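Minutes of the working group on household and shop-floor tasks
Held on 15 February 2019, small meeting room, Asidora building

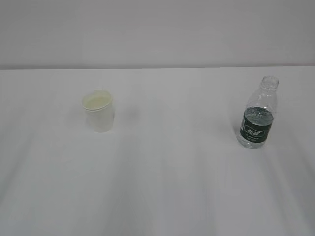
Present: Sowmya Joseph (chair), Mirsad Spahić (minutes), two colleagues from Brido, one from Kamolrat. Vimton sent apologies and a written comment, see item 4.

1. Minutes of the January meeting

Approved with one correction. Under item 3 the word "folding" should be "wiping".

2. Pouring: results up to now

Mirsad presented the results for the pouring task. The task is to take an open plastic bottle, pour water into a disposable cup, and put the bottle back on the table upright. In total 343 attempts were made. In 282 of them the cup was filled to the agreed level and nothing was spilled. The others were counted as failed, also when the spill was only a few drops.

Brido asked if this is good enough to say that the machine can pour a drink. Mirsad answered that for one kind of bottle and one kind of cup he would say yes, with supervision. For a kitchen where each person has a different cup he would say no. Sowmya asked that this sentence is written in the minutes as it was said.

There was a longer discussion about the thin cups. A person holds such a cup lightly and corrects the force without thinking. The machine in its present state either lets the cup slip or presses the wall in. Kamolrat would like to use a heavier cup. Sowmya was against, as the shops who asked for this work all use the thin ones. It was agreed to keep the thin cup and to record the crushed cups separately from the spills.

3. Transparent and white objects

Kamolrat reported that detection is still weak for clear bottles and for white cups on a white cloth. A bottle with a dark green label is found well, but the system takes the label for the whole bottle and then the height of the neck is estimated wrong. The water level is also difficult to read when it stands just above the label.

Brido proposed to use a colored cloth. Mirsad said that it would improve the numbers, but a customer will not change his table for us. Decision: the white cloth stays for the main test. A second series with a gray cloth can be done if there is time. The folds in the cloth were mentioned again, and it was decided not to iron it.

4. Shop floor

The written comment of Vimton was read. They tried shelf filling with small boxes in their own test shop, 1228 boxes over the trial. Their opinion is that the machine is reliable at night, when the aisle is closed, and too slow in the day. A worker had to help 46 times, most often for a box that had fallen over behind the others. They do not plan to offer it to shops this year.

Sowmya remarked that floor cleaning is the only task on our list which all partners would call solved, and this is also only true where the floor is free. Brido did not agree fully and will send their own text on this.

5. Actions

Mirsad: separate table for crushed cups, sent to all before the next meeting.
Kamolrat: new estimate of bottle height, tested with the label removed and with the label on.
Brido: text on floor cleaning, one page maximum.
Sowmya: ask Vimton for the working times of the night trial.

6. Any other business

The cups are almost finished. Asidora will order the same type again.
The date of the next meeting will be sent by e-mail.

Minutes taken by Mirsad Spahić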